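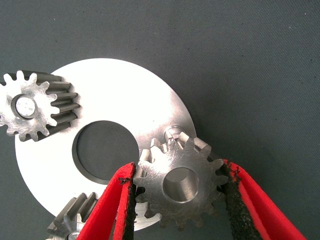
Metal disc with central hole, on dark grey fabric.

4.3 Setting the drum trigger input

1. Turn the Hetevura module off and connect the kick trigger to input 2.
2. Turn the module on. Hold EDIT until the display reads 19.
3. Set Sensitivity to 31 and Threshold to 25.
4. Strike the drum at playing volume. If double hits register, raise Retrigger to 200 ms — no higher for blast beats.
5. Press STORE.

Note: Batico pads use the grey socket.

Caution: Do not unplug a trigger while the monitors are live.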